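Holalside Workshop Handbook
Section 4: Handling and packing ribbed metal panels

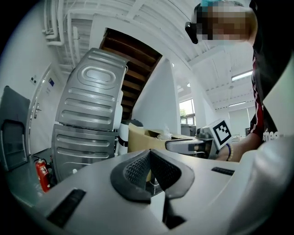

Fig. 4.1 Two ribbed panels at the packing place, with an open box and plastic bag behind.

This section covers the embossed panels with horizontal ribs, from the rack to the sealed box. It applies to both lengths kept at Holalside. For flat sheet, see Section 3. For anything with a folded edge, see Section 6.

Before you start

Clear the worktop and wipe it down. Grit under a panel will mark the face as soon as you slide it, and marks on the silver side can't be polished out.

You will need:
one box, Dekker size 56
one clear plastic bag for each panel
card strips, 50 mm wide
paper tape
the packing slip for the order

Take off watches with metal straps and any rings that stand proud. Soft bracelets may stay on if they sit close to the wrist.

CAUTION: Cut edges are sharp on new panels, mainly at the corners. Carry them by the long sides.

4.1 Checking the panels

1. Lay the first panel face up on the worktop with the ribs running across in front of you.
2. Look along the ribs from one end at a low angle. A dent shows up as a break in the line of light.
3. On panels with an oval recess, run a fingertip round the rim of the oval. It should feel even all the way. A small flat spot on the outside of the curve is allowed.
4. Turn the panel over and check the back for oil. Wipe off any you find with a dry cloth.
5. Write the batch number on the slip. If the batch number is missing, put the panel on the Ceneck shelf and take another.

Note: Do not use the blue spray cleaner. It leaves a bloom on the metal that comes up a day or two later, usually once the customer has it.

4.2 Stacking

Panels may be stacked two high on the worktop while you get the box ready. Set the second one down flat and lift it off again the same way — never drag it.

If the ribs don't nest, the panels are from different batches or one is the wrong way round. Turn the top one end for end and try again. If it still rocks, don't press it down. Pack the two separately and note this on the slip.

4.3 Bagging and boxing

1. Open the box fully and fold the flaps back so they don't catch the bag.
2. Shake out a bag. Creased bags are fine to use, torn ones are not.
3. Slide the panel in, oval end first where there is one. Fold the open end under and tape it once.
4. Put a card strip along each long side and stand the panel in the box.
5. Bag the second panel and stand it in with the ribs facing the same way as the first.
6. Fill the gap at the end with crumpled paper until nothing shifts when you tilt the box.
7. Put in the slip, close the flaps and run tape along the seam and 50 mm down each end.

CAUTION: A full box should be lifted by two people. The hand holes on the older Villo boxes tear, so support those from underneath.

4.4 Storing packed boxes

Stand boxes upright on bay 39, labels outwards. Don't lay them flat — the weight flattens the ribs on the bottom panel. From November onwards keep the bay door shut, as damp gets into the card first and then the bags.

Returned panels go to Els Geerts for checking, with the old slip still attached. Questions about box sizes and orders for new bags go to Vaida Pētersons.

Section last changed 13th April. Step 4 in 4.3 is new.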